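Prüfliste Aufnahmestand Greifdaten, mit Bemerkungen
Standort Ullcombe, Zelle 2
Stand der Begehung: 9/22/22
Grundlage: Stevix Hausregel für Arbeitsplätze mit handgeführten und ferngesteuerten Greifern

Bewertung: i. O. = in Ordnung, B = Bemerkung, M = Mangel, n. g. = nicht geprüft

1. Zugang und Verkehrsweg

1.1 Durchgang zur Zelle frei, Mindestbreite 800 mm: i. O.
An der engsten Stelle gemessen wurden 900 mm.
1.2 Bodenmarkierung erkennbar: B
Im Eingangsbereich abgenutzt. Die Linie am Bedienplatz ist noch gut zu sehen. Nachkleben bis November.
1.3 Keine losen Kabel im Laufweg: M
Das Netzkabel des Aufnahmerechners liegt quer. Kabelbrücke ist bestellt, bis dahin Kabel an der Wand entlang führen und mit Gewebeband sichern.
1.4 Aushang mit Ansprechstelle und Notrufnummer: i. O.

2. Not-Halt und Freigabe

2.1 Not-Halt am Bedienplatz erreichbar, ohne aufzustehen: i. O.
2.2 Not-Halt ausgelöst, Arm steht, Greifer hält das Teil: i. O.
Dreimal geprüft, jeweils mit Last. Der Greifer darf beim Not-Halt nicht öffnen. Wer an der Einstellung etwas ändert, muss Punkt 2.2 wiederholen und eintragen.
2.3 Zustimmtaster am Führungsgriff: B
Der Taster hakt gelegentlich in der mittleren Stellung. Austausch durch Urner angefragt. Solange er hakt, wird nur mit reduzierter Geschwindigkeit aufgenommen.
2.4 Quittierung nur von außerhalb der Zelle möglich: i. O.

3. Greifer und Handgelenk

3.1 Finger fest, Schrauben mit Sicherungslack: i. O.
3.2 Fingerkanten ohne Grat: i. O.
Mit dem Baumwolltuch abgezogen, keine Fäden hängen geblieben.
3.3 Schließkraft auf den Wert für weiche Ware begrenzt: i. O.
Begrenzung liegt bei 45 Prozent. Für Gemüse und Obst nicht höher stellen, auch nicht für einzelne Episoden. Wenn ein Teil rutscht, wird die Episode als Fehlgriff gekennzeichnet und bleibt im Bestand. Das Lernverfahren braucht diese Fälle ebenfalls.
3.4 Kamera am Handgelenk fest, Kabel mit Zugentlastung: B
Zugentlastung vorhanden, aber die Schlaufe ist knapp. Bei voller Drehung des Handgelenks spannt das Kabel. Schlaufe verlängern.
3.5 Linse sauber: i. O.
Vor jeder Serie wischen. Fingerabdrücke fallen in der Vorschau kaum auf.

4. Aufnahmebereich

4.1 Keine Personen im Schwenkbereich während der Aufnahme: i. O.
4.2 Gegenstände am Rand standsicher: B
Körbe und Geräte am Rand bleiben als Hintergrund stehen, das ist so gewollt -- die Beispiele sollen nicht alle vor leerer Fläche entstehen. Sie müssen aber so stehen, dass der Arm sie beim Zurückfahren nicht erreicht. Lange, schmale Teile gegen Wegrollen und Umkippen sichern.
4.3 Fläche sauber und rutschfrei: i. O.
Feuchtigkeit von gewaschener Ware sofort aufnehmen. Tücher liegen am Bedienplatz.
4.4 Beleuchtung gleichmäßig, keine Blendung am Bedienplatz: B
Der Bedienplatz ist in Ordnung. Der Verschluss der Kamera steht bei schwachem Licht zu lange offen, schnelle Bewegungen verwischen. Leichte Unschärfe ist zulässig, solange das gegriffene Teil noch eindeutig zu erkennen ist.

5. Ware

5.1 Ware unbeschädigt, kein Schimmel, keine scharfen Stiele: i. O.
5.2 Ware nach Gebrauch als nicht verzehrbar gekennzeichnet: M
Behälter für gebrauchte Ware war ohne Aufkleber. Aufkleber wurde während der Begehung angebracht, Mangel damit erledigt.
5.3 Wechsel der Ware spätestens nach jeder Schicht: i. O.

6. Daten und Protokoll

6.1 Jede Episode hat Beginn, Ende und Ergebnis: B
Im Bestand liegen 2,055 Episoden. Bei einem Teil fehlt das Ergebnisfeld, überwiegend aus den ersten Serien mit der alten Plattner-Halterung. Diese Episoden vor der Weitergabe nachtragen oder sperren.
6.2 Abbrüche durch Not-Halt gesondert markiert: i. O.
6.3 Gesichter und Ausweise nicht in den Aufnahmen: i. O.
Stichprobe ohne Befund. Wer in die Zelle tritt, pausiert vorher die Aufnahme am Rechner.

7. Ergebnis

Die Zelle darf weiter betrieben werden. Bis der Zustimmtaster getauscht ist, gilt die reduzierte Geschwindigkeit auch für geübte Bediener. Die Kabelbrücke aus 1.3 ist vor der nächsten Serie zu legen. Alle übrigen Bemerkungen werden bei der Nachprüfung im November kontrolliert.

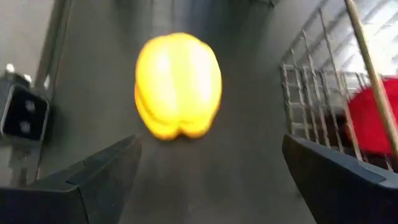
Zur Nachprüfung bitte das Protokoll der Not-Halt-Versuche und die Liste der gesperrten Episoden bereithalten. Punkt 3.4 wird dann mit voller Drehung in beide Richtungen geprüft, Punkt 2.3 erst nach dem Tausch des Tasters.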